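Two-Arm Kits Should Be Priced by the Task

Flendesard now sells its two-arm tabletop kit with a service plan from Plirnel, and the plan is billed by recorded attempt: 1,000 in the basic tier, 2,000 in the next one up. I think this is the wrong unit, and buyers should push back on it.

An attempt is easy to count and says little. A gripper that closes on air and a gripper that moves a part to the right spot both use up one attempt. The vendor gets paid the same either way. A small shop wants to know how many different jobs the arms can do without a technician present, and the price sheet is silent on that.
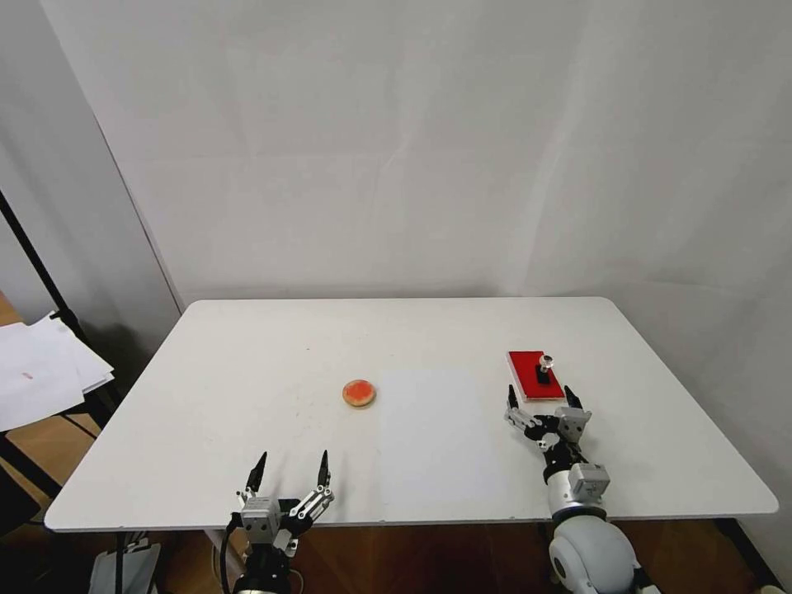
The hardware is not my complaint. Parallel-jaw grippers with narrow fingers are a sensible choice for small parts on a flat surface, and two of them allow one arm to hold while the other works. My complaint is with setup. The quote allows 4 hours for it, and that figure assumes a fixed layout. Move a part to the other side of the table and the buyer may be paying for a new block of attempts - the contract does not say.

Imura quotes per task, with a stated pass rate and a retest after any layout change. Its base price is higher. I would still take that offer, as the risk sits with the party that can do something about it.

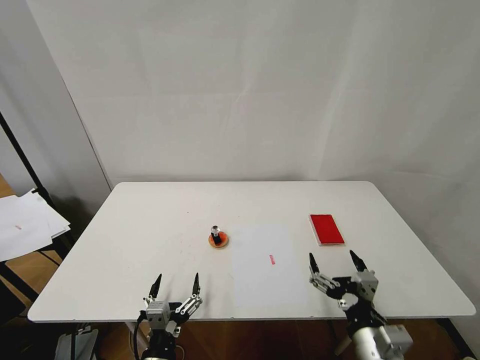 Two-arm station with both grippers open; orange-based piece, paper and red block on the table.

Flendesard could fix this with a single page in the contract: name the tasks, name the allowed positions, and state what a retest costs. Until that page exists, I would sign for the basic tier only and keep my own log of results.

20 September 2019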